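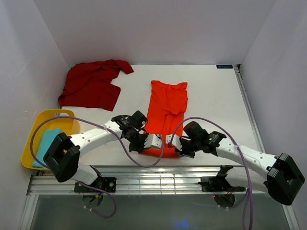 Red cloth, orange garment, yellow basket.

Right, quick one before the school run. Well it was going to be quick, I've been putting this off since September and now it's all going to fall out at once.

The Vondura tapes. Some of you asked. For anyone new, Vondura was a late night phone-in on Trukeck, our local station, midnight till three, presented by Benito Valcárcel. Not famous. You won't have heard of him unless you lived within about one hill of the transmitter and couldn't sleep. I did, and I couldn't.

Anyway he's retired, properly this time, and his old producer Vendula Trnka has been putting the recordings up. 147 of them so far. She reckons there are 812 cassettes in total, in fruit boxes, and some have been taped over with football. So far I've listened to thirty. Mostly while ironing or doing the packed lunches.

First thing. He is so much slower than I remember. Great long gaps. A caller says something like "well my brother's not speaking to me" and then you get four, five seconds of nothing, just hiss, and then Benito goes "since when?" That's it. That's the whole technique as far as I can tell. Since when. And off they go for twenty minutes about a caravan.

You could not do that now. Somebody would be shouting in his ear. I tried the new breakfast lot on the same station last week for comparison and counted maybe one breath between the two of them. They had an actor on to talk about a film and he got as far as "so when I was a boy" and they played a jingle over him. Poor man. I'd have liked to know what happened when he was a boy.

Second thing, the Miranda interview. This is the one everybody goes on about and yes it's up, tape 88 or 89, the labels don't match. Miranda the singer, just the one name, she'd had the two hits and then the very bad third album, and she was playing a leisure centre near us. She came in after the show still in the stage make up (he mentions it, she tells him to mind his own business). I remembered it as a row. I have told people for years that it was a row! I told my husband on our second date that I'd heard a woman throw a cup at a man live on air.

No cup. I've been through it twice. There's a clunk at one point and she says "sorry, bracelet". That's my cup. What she does do is go quiet when he asks who she rings when she gets home after a gig, and then she says nobody, the phone's by the bed but it's more for the alarm. And he doesn't jump in. Then she asks him the same question and HE goes quiet. Then they play a record, not one of hers. I was stood there with the iron in the air.

Third thing, the callers. I'd forgotten the regulars. The woman who only ever rang to complain about the record before last. The baker on his break. And the lad who rang from a phone box and always ran out of coins mid sentence, I'd love to know if he ever finished a story, I've not found one yet. If he's out there reading blogs, please finish the one about the ferry.

Sound quality is what you'd expect. Akow cassettes, the cheap ones with the orange label, we had them at home too and they all went wobbly. Tape 12 sounds like it's in a bath. Tape 40 just stops. Vendula has typed up notes for each one, very dry, "caller 3 drunk", "B.V. has cold", "news late". I like the notes nearly as much as the shows tbh.

Someone on the last post said isn't it just nostalgia, and ok, probably, partly. I was fifteen and had a radio under the pillow. But my daughter wandered in during the baker and sat down on the floor and stayed for the whole thing and then wanted to know if he got the job in the end. (Don't know. Tape 31, if it's not football.)

Things I want to find: the election night one where the power went. The Christmas one with the choir who turned up on the wrong night. And the very last show, which I missed because I'd moved away by then. Vendula says she has it but it's not going up till Benito has listened to it himself, and he's in no hurry. Fair enough.

The page had 876 plays when I looked this morning, for the whole lot put together, and I must be a good chunk of those. Go and have a listen. Start with Miranda if you must but then do tape 23, woman who's locked herself in her own greenhouse, he keeps her company till her neighbour wakes up.

Got to go, cant find anyone's shoes. More when I get past tape 50.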